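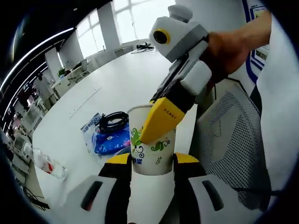

Linard Street Community Garden Association
Minutes of the general meeting, October 30, 2024
Held in the back half of the Genholm Hall, the front half having been booked by the ukuleles

Chair: M. Abeysekara
Minutes: Jhonatan Huanca
Present: as per the sign-in sheet, including one signature we can't read
Apologies: the Sodbergs (both), plot 32

Meeting opened at ten past seven, after a search for the key to the heater cupboard. The key was in the heater cupboard door.

1. Previous minutes

Accepted with one correction. The last minutes recorded that plot 17 had "let itself go". Plot 17 wishes it known that it is a wildflower area. Moved and seconded that the wording be changed to "wildflower area". Carried. Plot 18 abstained and sighed.

2. Money

The balance stands at $3,835. Plot fees are all in except for 2, and both of those have promised to pay in November, as they did last November. The water bill was higher than anyone liked. The Chair asked whether the tap by the compost bays was still dripping. It was. She asked whether it had been dripping when she asked in autumn. It had.

Action: Jhonatan to buy a washer.

Question from the floor as to why this takes a meeting. Noted.

3. The shed

Two quotes were sought for a new shed roof. One arrived. It is for more than we have, and includes a line for "sundries" that would cover a decent holiday. The second roofer came out, looked up, said "oh yeah" and hasn't been in touch again.

Discussion of whether we could do the roof ourselves. Several members said they knew how. Several other members remembered the pergola. It was agreed to spend up to $600 on patching the worst corner and to move the good tools to the dry side in the meantime. The good tools were then defined, at some length. The long-handled fork is in. The mower was put to a vote and is out.

Action: Abeysekara to ring the second roofer and be pleasant.
Action: whoever borrowed the extension ladder to bring it back, no names mentioned, plot 9.

4. Compost

Bay three is not for meat. This was also the case in 2023. A new sign was proposed. It was pointed out that there are already signs on all the bays, one of them laminated, and that the person responsible is evidently not a reader. A member suggested a sign with a picture of a chop crossed out. The Chair said she'd think about it, in the voice she uses for not thinking about it.

The rat was discussed. There was some disagreement over whether it is one rat. Bait was ruled out on account of the owls and the Genholm Hall cat. The bays will be lined with wire mesh at the next working bee, and people are asked to bring their own gloves, as the shared ones have been colonised.

5. Plot boundaries

Plot 22 reported that the pumpkins from plot 23 have crossed the path. Plot 23 said pumpkins do that. Plot 22 asked who owns a pumpkin that is growing on one side from roots on the other. The rules were consulted and are silent on pumpkins, although they have a full page on gnomes.

After twenty minutes the Chair ruled that any fruit resting on plot 22 may be eaten by plot 22, provided the vine isn't cut. Plot 23 asked for their objection to be minuted. It is hereby minuted.

6. Open day

We had a go at settling a date and got as far as "not the long weekend". The seedling table will run again. Members are asked to label their tomatoes before handing them in. Last year's "mystery box" sold well but led to correspondence.

Scones were raised. The recipe was not opened for debate, following the events of the last open day.

Action: Jhonatan to draft a flyer and leave the clip art alone this time.

7. Other business

The hose on the north side has been joined with a fitting that doesn't fit. Please stop tightening it.

Somebody's green thermos has been on the bench outside the shed since winter. It has something in it. It will be thrown out, unopened, at the working bee unless claimed.

A request for bees was held over.

Meeting closed at 8.50 pm, when the ukuleles started on their second set and the Chair could no longer be heard. Next meeting in November, same hall, whichever half we can get.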